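I bought nearly 20 bowls in January, and I blame my friend Anong Jaidee. She eats everything out of a bowl (toast included!) and swears food tastes better that way. So I gave away my plates and tried it for 18 days. Soup, easy. Pancakes, surprisingly great, all that syrup stays put. Steak was a disaster, and I chased it around with a knife until my husband left the room.

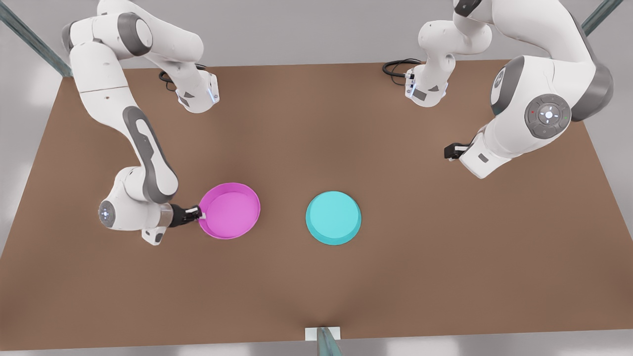 Two shallow bowls, one pink and one turquoise.

I've bought four plates back since then, strictly for steak. Anong still hasn't forgiven me.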